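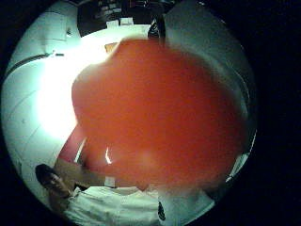
Slide 1. View from the gripper camera, with something orange-red held close to the lens.

Start talking once this is up. Leave it up through the introductions.

My name is Morven Ritchie. I build things in a shared workshop with Magnus Rennie, and for most of this year the thing has been a hand-held gripper called Drarnora. It has two fingers, a trigger, and a wide camera looking out past the fingers. You carry it and do a job by hand, it records what you did, and later an arm on the bench tries to copy you. The arm is called Fonder. Fonder gets five minutes at the end and no more.

Point at the slide. The lens is very wide, so the picture comes out as a circle with black in the corners. Straight lines near the rim bend. When something is this close to the lens it goes soft and covers most of the room. You can still get a bit of wall on the left and a person in a white shirt along the bottom, lying sideways as far as the camera is concerned. Ask the room to guess which way up the gripper is. Give them a few seconds.

Slide 2. Parts list.

Total spend on the gripper was £180. The camera was £68 of that. Say that the printed parts are not counted, as we had the filament already. The trigger spring came out of a bicycle brake lever. Mention the first version, which used a servo and weighed too much to hold for more than a few minutes — Magnus still has it if anyone wants to try it at the break.

Slide 3. Where to put the camera.

This is the main part, so take it slowly. Too far back and the fingers look tiny. Too far forward and any large object blocks the view as soon as you grip it. Go back to slide 1 for a moment if people look lost. Our mount slides 40 mm along the body and locks with one screw. Say plainly that we have not settled on a position. Small objects want it forward, large ones want it back.

Slide 4. Light.

Bright glare off a white wall pushes the rest of the picture towards grey. We now fix the exposure by hand before each session. Write the setting down. I lost a Sunday by not doing that.

Slide 5. Recordings.

We have 3,000 clips so far. Ziltach is the script that sorts them, and it is on the workshop server under my name. It throws out clips where the fingers are hidden for too long. Someone will ask about the threshold: we picked it by eye.

Slide 6. Fonder.

Play the video without sound. It drops the cup on the second go, leave that in.

Questions. If there is time, pass the gripper round, lens cap on.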